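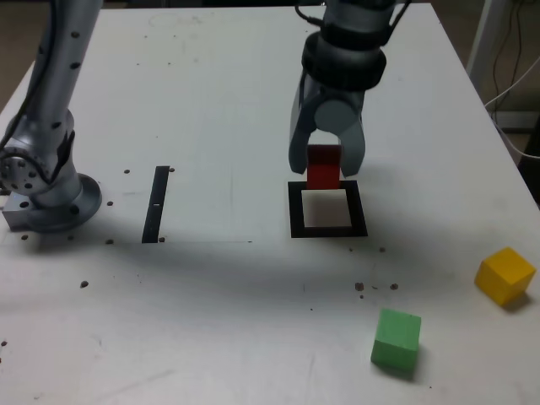 Block table meeting, July 2022. I'm doing the minutes again, so blame me for the spelling! Present were Mirjam Fuchs (chair), Lukian Nazarenko, Uliana Derkach and me, Hnat Stelmakh. Myroslav Pylypenko sent his apologies and a long email, which I've worked in where it fits. We started with the tabletop. Mirjam thinks white was the right choice because the red block and the green one both stand out so well on it, and we all agreed, but it does show everything. There are smudges and scuffs and little dark specks all over, and Lukian wants it wiped down before every session from now on. Agreed. I offered to write that on the wall sheet.

**The tape.** We spent far too long on this one. Uliana likes the thick black outline for the square and wants to keep it that way, white in the middle, nice and easy to see from across the room. Lukian asked if a thinner line would leave more space inside. Mirjam said the thick one stays until somebody brings a thinner one worth looking at. The narrow strip to the left of the square has that little white notch near the middle, and we couldn't agree whether to patch it or pull the whole strip and lay a new one. I said patch. Uliana said a patch always looks like a patch (she's right, I suppose). We voted 3 to 1 for a new strip. Uliana will do it, and she'd like people to please stop picking at the ends!

**Blocks.** Myroslav's email says the Wenus order still hasn't come and he's chasing it. He asked for 10 new ones in February and would now settle for 4. Mirjam asked if we could borrow from the Kidex box in the meantime. Lukian tried one of those last month and found the corners too rounded to stand up on end properly, so no, or at least not for the upright placing. They'd be fine for the flat stacking, and he'll put a few on the shelf in case anyone wants them.

I brought up labeling the block drawer by color again. Everybody groaned, but it's going in the minutes anyway: red at the front, green behind, odd ones in the tin.

**Storage.** The Melnychuk cabinet sticks. Lukian has been at the runners with a candle and says to lift the drawer a bit as you pull. Mirjam would rather replace it, and Uliana reminded her what happened with the last cabinet, so we moved on.

**Money.** Moneo has confirmed 2000 for the year, same as before. Tape and cleaning cloths come out of that. Mirjam wants receipts in the envelope, with your name on the back, and she looked at me when she said it.

**To do**

- Uliana: new strip, plus a spare roll of black tape
- Lukian: cloths, drawer runners, Kidex blocks to the shelf
- Myroslav: chase Wenus
- Me: wall sheet, drawer labels, receipts (yes, all of them)

Next meeting is same room, same time, and Lukian is bringing the coffee.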